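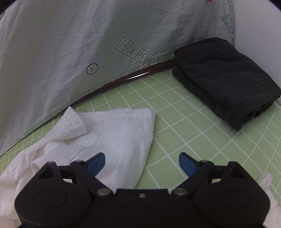 *white one, still all wrinkles*

**pladeck_porch**
Okay laundry people, settle this. I quit ironing in October and now I just hang everything straight from the washer. My sister-in-law swears by a Grelleck steamer, but it's 100 bucks and I own maybe 3 shirts that need it. Worth it?

**dirska787**
Nope. Spray bottle and a hanger in the bathroom while you shower. Been doing that for years.

**moth_and_button**
> hanger in the bathroom

Sorry, that has never worked on cotton for me! Collars stay curled up like old toast. Get a cheap iron and do it while the shirt's still damp, 2 minutes tops.

**dirska787**
Depends on the cotton. My Ritchie shirts come out fine.

**pladeck_porch**
Mine are way thicker than those, so maybe that's it. I've got a dinner Thursday, gonna try the damp iron thing first (borrowing one from next door) and I'll report back.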